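School Bag Packing: navy backpack set
Data card, version 2

Last updated: 2023-09-22
Maintained by: Hélène Boychuk
Project: Plurdale

Summary

This set covers one everyday chore, packing and unpacking a school backpack. The bag is navy blue and is laid on its back with the front facing up. The items are the kind a student carries to class. The release has 3199 clips and 3817 stills. A clip can have more than one still, and some have none.

Items

backpack: navy blue, front pocket with white reflective piping, small window pocket near the top
face_mask: light blue, pleated
calculator: gray, scientific
booklet: red, flat, white printing
pencil_case: transparent, slim

The mask is the hardest item to label. It changes shape every time it is handled, and it can be draped, folded or bunched up. We use one label for all of these and put the shape in the notes column.
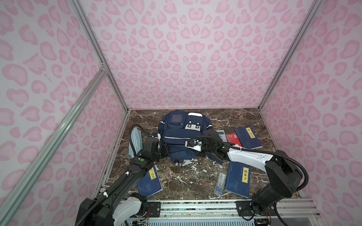 The label stays face_mask when the mask is touching the bag. Use the location column to say where it is: on_bag, beside_bag, in_bag or away. If it is partly on the bag and partly on the floor, use on_bag.

Surface and surroundings

The floor has a brown marble look with white veins. Thin white veins can be mistaken for straps or piping in small crops, so check the full-size still before correcting a strap outline.
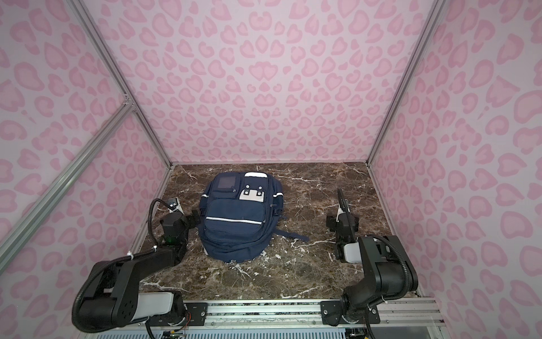
Backpack on the marble surface, front side up, strap out to the right.

Loose straps are part of the backpack outline. Earlier labels left them out. Those were redone in July by the Cormier team, and 11 clips that could not be fixed were dropped.

Layout

Items that are not in the bag can be anywhere on the floor. There is no set order and no fixed spacing. The calculator and booklet are often near each other, so outlines should be drawn separately even where the edges meet.
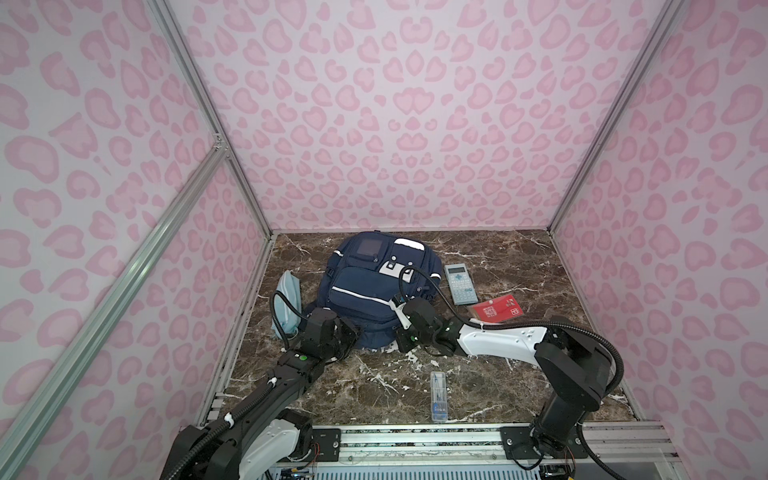 The pencil case is see-through. Outline the case as a single object and do not label what is inside it. The same goes for the window pocket on the bag, which counts as part of the backpack.

Files

clips/ video
stills/ single pictures
labels.csv item, location, notes
splits/ train and test lists

Known issues

Printing on the booklet is faint in many stills and should not be used for reading text.
Notes from the Hollness batch use "cover" for booklet. These have not been merged.
Location is blank where the item is hidden.

Contact

Send label corrections to Hélène Boychuk through the Erkico tracker. Include the clip name and the row number from labels.csv.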